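How to Mix Your Own Wall Color from Leftover Paint

If you have lived in the same house for more than a few years, you probably have a shelf of half-used paint cans somewhere, and you probably feel a little guilty every time you walk past it. I certainly did. We moved into our place on Pitau Lane with two cans left by the previous owners, and by last January the shelf in the garage was bowing in the middle. I finally mixed a good part of it into one big batch and painted the laundry room and the back hallway with it, and I've been so pleased with the result that I wanted to write the whole thing down.

What you'll need

A clean five-gallon bucket with a lid that seals
A second bucket for pouring back and forth
A paint strainer (the cheap mesh bags are fine)
A long stirring stick, or a mixing paddle on a drill
White index cards and a small brush for testing
A notebook you don't mind getting paint on

Step 1: Sort the cans

Open everything outdoors. Water-based paint goes in one group and oil-based in another, and the two must never meet in the same bucket. The label will nearly always tell you which is which. Next, set aside anything meant for outside walls, because exterior paint can contain additives you don't want in a bedroom. If a can smells sour or has gone lumpy like cottage cheese, let it go. I lost a lovely gray from Mühlbauer this way and I'm still a bit sad about it!

Step 2: Check the sheen

You can mix flat with eggshell, and eggshell with satin, and you'll land somewhere in between. I wouldn't put a high gloss in with a flat, though. My first try had a quart of gloss in it and the test patch dried streaky, shiny in one spot and chalky in the next.

Step 3: Test small

Before you pour anything big, mix by the spoonful in an old yogurt cup. Write down the amounts as you go, even if you're sure you'll remember (you won't, and I say that with love). Brush some on an index card, let it dry overnight, and tape it to the wall. Look at it in the morning and again with the lamps on.

Strong colors go a very long way. One spoonful of red in a cup of green will pull it down to brown before you've finished stirring, and blue will take over almost anything pale. Start with your lightest paint as the base and creep up on the color you want.

Step 4: Mix the real batch

Strain each can into the bucket, starting with the base. Stir for a good five minutes, scraping along the bottom, then pour the whole thing into the second bucket and back again. Mix everything you'll need at once, plus a little extra for touch-ups. You will never match it again, no matter how good your notes are. For reference, a gallon of my mix covered the hallway with two coats, and the rest did the laundry room.

Step 5: Label and store

Paint a swatch on the lid, and write the date and the room beside it. Press plastic wrap over the opening before you put the lid on, and keep the bucket somewhere that doesn't freeze.

Ours ended up a soft, grayish sage, and my family has named it Drendska after a little lake town we visited years ago. I priced out new paint for the same two rooms and it came to just over $200, so I spent part of the savings on a better roller and a nice angled brush.
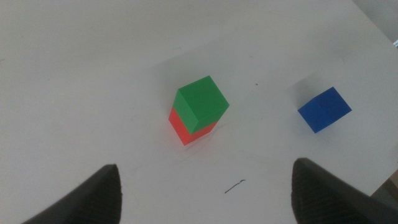

The brush was worth every penny, by the way. Wash yours in lukewarm water as soon as you stop for the day, comb out the bristles, and hang it up to dry with the handle at the top.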